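Roadside Speed Check Site: Safety Checklist
Site: Kusuma Road, northbound shoulder at the Tuvar turnoff
Site reference: 506
Inspected by: Sutrisno Tjoa
Reviewed by: Darmawan Pelupessy
Day: Monday, before the evening shift

Mark each line OK, FIX or N/A. Anything marked FIX needs a comment. A site with an open FIX under Officer Position can't be used until it has been looked at again.

APPROACH AND SIGHT LINES

Drivers can see the stop point from at least 100 yards: OK
Comment: Measured from the edge of the shoulder. Still good with a truck parked at the feed store.

No curve, crest or driveway between the officer and the stop point: FIX
Comment: The Rilero warehouse has opened a second gate onto the shoulder. Cars pull out of it without looking left. Moved the stop point north, past the gate. The site sketch still shows the old spot and needs to be redrawn.

Brush and tree limbs clear of signs: FIX
Comment: Limbs over the speed limit sign. It can be read from the near lane but not from the far one. County has the request.

Street lighting working: OK
Comment: Checked after dark. The light on pole 1144 flickers but stays on.

OFFICER POSITION

Officer stands off the travel lane at all times: OK

Clear way out behind the officer: FIX
Comment: Guardrail runs right behind the old standing spot, with a ditch on the other side of it. Nobody is getting over that in a hurry. New spot is at the end of the rail, where you can step straight back onto grass. Looked at again the same afternoon. Closed.

Officer does not step into the lane to stop a vehicle: OK
Comment: Went over this with both crews. If a rider or driver doesn't stop, take the plate and direction and put it out on the radio. Do not reach for the vehicle or try to block it.

Second officer in view of the first: OK

VEHICLES AND CONES

Patrol car parked at an angle, wheels turned away from traffic: OK

Cones set out before the first stop, picked up last: OK
Comment: Several cones have lost their reflective bands. Usable in daylight only. Replacements are on the Grilolov order.

Rear lights on for the whole check: OK

Room for 2 stopped vehicles without blocking the lane: OK
Comment: Fine for cars. A pickup with a trailer takes up the whole space, so hold off on the next stop until it leaves.

PERSONAL GEAR

High-visibility vest worn and fastened: OK
Comment: One vest had a broken zipper. Taken out of use.

Flashlight with traffic wand: OK

Body camera charged and on: OK

Radio check with dispatch from the standing spot: FIX
Comment: Weak signal at the new spot. Clear when you walk toward the car. Try the spare handset before next use and write down the result.

First aid kit and tourniquet in the car, not the trunk: OK
Comment: Kit was in the trunk under the sign stands. Moved to the front passenger side.

REVIEWER NOTES

Agree with moving the stop point. The sketch has to be changed before another crew is sent out with the old one. Radio line stays open. D. Pelupessy 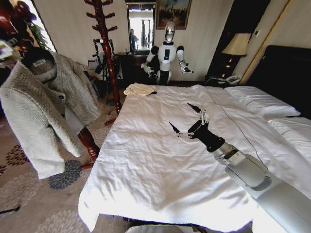
Next inspection of this site is in May, or sooner if the warehouse gate is moved again.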